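Print this page | E-mail this page

How to Budget for a Self-Driving Test Car Without Running Out Before the First Mile

By Ineke Peeters
2 Sep 2020

I love this part of the job. Give me a blank spreadsheet, a pot of coffee and a car that doesn't drive itself yet, and I'm happy until dinner! If your school, lab or small company is planning its first road data car, you can put the whole budget together in a couple of evenings. These are the steps I used for our Vorcombe project, with the mistakes left in.

Step 1. Write down the roads before you write down the parts

Everybody wants to start with the sensor catalog (so did I). Start with a map. Mark the roads you plan to record, how often you'll go back, and what you need the software to learn there. Two-lane country roads ask for different things than a downtown grid. You need a good long view ahead, you need to catch oncoming traffic early, and you need edge lines and guardrails to come through clearly in bright sun.

Our first plan was 2,158 miles of rural driving, spread over one season. Once that number was on paper, everything else had something to hang on: fuel, driver hours, disk space, tires.

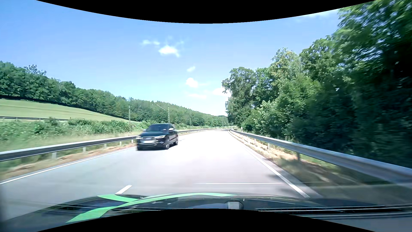 Should a first-time team buy the car or lease it?

Lease it if the lease lets you mount equipment and run extra power, and get that permission in writing before you sign. Many leases don't allow drilling or changes to the wiring, and putting a car back to stock at the end can eat up whatever you saved. If you expect to keep testing past the first year, buying a used car is usually the easier road.

Step 2. Split the money into four piles

Make a separate sheet for each one:

1. The car, with insurance, inspection and tires.
2. Sensors and mounts.
3. Computing and storage, both in the car and back at the office.
4. People. Drivers, a second person to watch the system, and whoever labels the data.

Pile four is the one that grows. My first draft had labeling down as a single line, which makes me laugh now. Ask for a paid sample job first, time it, then multiply. We sent out 500 frames as our sample, and the bill told us more than all the sales calls put together.

Step 3. Get your sensor quotes in the same shape

Quotes are fun to collect and awful to compare. Bremico quoted us for cameras, cables and brackets in one lump. Wondley priced every connector. Neither one was wrong, but I couldn't lay them side by side until I sent both firms the same one-page form. Put these on yours:

- price per unit, and price for a spare
- cables and mounts, listed separately
- calibration, and what it costs to have it done again
- delivery time in weeks
- who pays shipping on a warranty return

Always budget a spare forward camera. Ours was $617 and I fought for it through two meetings. A car parked for three weeks waiting on a part still costs you insurance and wages.
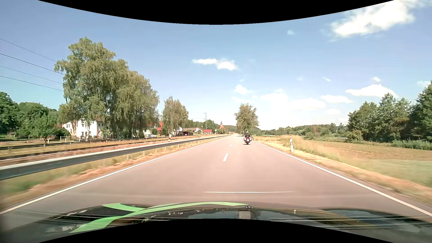
Motorcycles deserve a line in your plan as well. They're narrow, they're less common than cars on most routes, and you may have to drive a lot more miles to collect enough of them. I set aside 200 extra miles for warm-weather routes where riders like to go, and I'd double that next time. The same goes for bicycles and farm tractors, if your roads have them.

Step 4. Do the storage math early

Take the data rate from the sensor spec sheet, multiply by recording hours, then double it for a backup copy. Check your answer with one real test hour before you order drives. Also decide now what you'll delete! Keeping every minute of empty highway feels safe, and you'll be paying for it every month.

Step 5. Put dates next to the dollars

Anything with a long delivery time gets ordered first, even if you won't bolt it on for months. We wanted to be finished by December, so I worked backward from there and found that the roof mount had to be ordered before we'd even picked the car. (We guessed on the rail width. Order adjustable feet.)

Leave a cushion for repairs and keep it on its own line, where it won't get borrowed for a nicer monitor.

Related items

Furukawa Roof Mounts: Measuring Before You Order
Used Cars for Sensor Work: A Buyer's Checklist
What to Ask a Labeling Service
Spare Parts List for a Small Test Fleet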